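Benedetta Lombardi
April

I've worn earbuds at work for years and only last month had my hearing tested. A few things I wish I'd known sooner. Short thread.

The test itself took less time than the paperwork. You sit in a booth, press a button when you hear a beep, and try not to press it when you think you might have heard one. I pressed it quite a lot when there was nothing there.

My result was a small dip in the high notes, left ear only. The audiologist said to keep an eye on it and come back next year. She also asked which ear I sleep on and whether I use one bud or two. One, always the left.

On volume: she told me to keep it under 80 per cent of the maximum on my phone, and lower than that if I'm listening all day. I checked mine on the bus home. It was at full. I had no memory of putting it there.

The bus is the problem. You turn it up over the engine, get off, walk into a quiet office and never turn it down again. I now drop it to 50 per cent before I sit down at my desk. It sounded thin for a week and now it sounds normal.

I've also swapped ears at lunch. Left in the morning, right in the afternoon. The right one falls out more, so I bought a pack of smaller tips for £5 and that sorted it.

Cleaning: dry toothbrush, bud held face down so the bits drop out and not in. I do it on Saturday with the washing up. I'd had mine for ages and had never once done it. Grim.

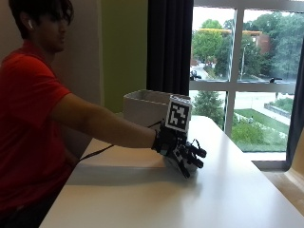
Earbud in, arm out, mid-task.

Replies are asking which earbuds. Mine are Heseo, the cheap ones. I had a pair from Lykkegaard before that, nearly £200, and lost one down a drain outside the station. I won't be spending that again.

Someone asked if over-ear is better. She said it depends how loud you have them. I find them too warm.

If your ears ring after you take the buds out, go and get tested. Mine did for months and I put it down to the fridge.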